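Household Textiles, Unit 4: Folding and Storing Flat Cloths
Handout for the September section – Elsie Tunstall
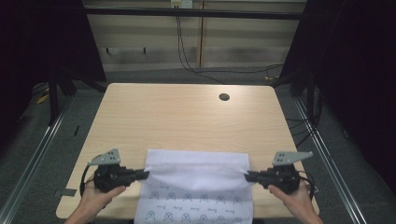 This unit covers dish towels, tea towels, napkins and any other single-layer cloth with four straight sides. Fitted sheets and clothing are in Unit 5. Bring the practice cloth you were given in Unit 3, ironed or not.

## 1. Terms

- **Face**: the side meant to be seen. On printed cloths it is the side where the colors are stronger.
- **Band**: the part of the cloth held between your two grips.
- **Drop**: everything that hangs or lies below the band.
- **Lead edge**: the edge that moves during a fold.
- **Directional print**: a pattern with a right way up, such as lettering or figures. A stripe or a check is usually not directional.

## 2. Squaring the cloth

Most bad folds start before the first fold. Lay the cloth on the table with the near part toward you. Take hold of both side edges at the same height and draw them apart until the sag in the band is shallow. Lower it and let the drop settle.

Don't pull hard. Cotton stretches more across the width than along the length, and a cloth pulled too far will creep back after you let go. Linen moves less. Microfiber clings to itself and may need to be lifted and laid down twice.

If part of the cloth hangs over the near edge of the table, slide the whole piece back before folding. The weight of the overhang will pull the layers out of line.

Check the corners last. Small differences can come from the hem and can't be folded out. Put the uneven side on the inside.

## 3. The folds

**Half fold.** Bring the lead edge to the far edge. Smooth from the fold outward with a flat hand.

**Thirds.** Fold one side in by a third, then the other over it. Used for shelves and for the rail on an oven door.

**Worstead fold.** Thirds lengthwise, then in half, then in half again. It stands upright in a drawer. Berwyn Hopkin will demonstrate a version for thick terry that leaves out the last half fold.

For directional prints, decide first which part should show when the cloth is put away. If the print covers only one end, begin at the plain end so the printed end finishes on the outside. White cloths with a dark print look untidy when the lettering wraps around a fold, so shift the fold line by a finger's width if you can.

## 4. Storage

A drawer 40 centimeters wide holds two rows of Worstead folds in most cases. Leave a gap in each row. Cloths packed tight come out with hard creases, and the next one comes out with them.

Rotate from back to front after washing. Keep glass cloths apart from anything used on counters.

## 5. For next time

Read the chapter on hems in Tsao (pages 357 was a misprint on the syllabus – it begins on 363). Practice the thirds fold until you can do it without turning the cloth. Questions about the written part go to Ngan-ling Siu.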